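Fixing a Gripper That Drops Bottles Mid-Place

If your arm grabs a bottle just fine and then lets it slide on the way into the organizer, don't toss your grasp code yet! Ours dropped 30 bottles in one July afternoon, and the whole problem was a stale force limit. Such a satisfying bug to find.

Step 1: Stop both arms
Hit stop, wait for the joints to settle, and keep your hands out until they do. A slipping bottle is very tempting to catch. Don't.

Step 2: Read the log
Look for error 153 (grip force below target). If it shows up 3 times in a row, you have the same fault we had.

Step 3: Reset the limit
Open the Hoker config, delete the saved force value and recalibrate with the fingers empty. Ľubica Hrubý spotted that our old value had survived a finger swap. Great catch!

Step 4: Test at the back compartment
Run one slow place with the white bottle and pause while the right gripper still has hold of it. Check that the cable at the side of the organizer can't snag.
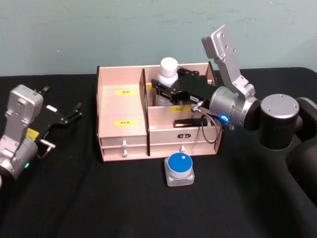 Step 5: Go back to full speed
Raise the speed in small steps and watch the log for 153 as you go.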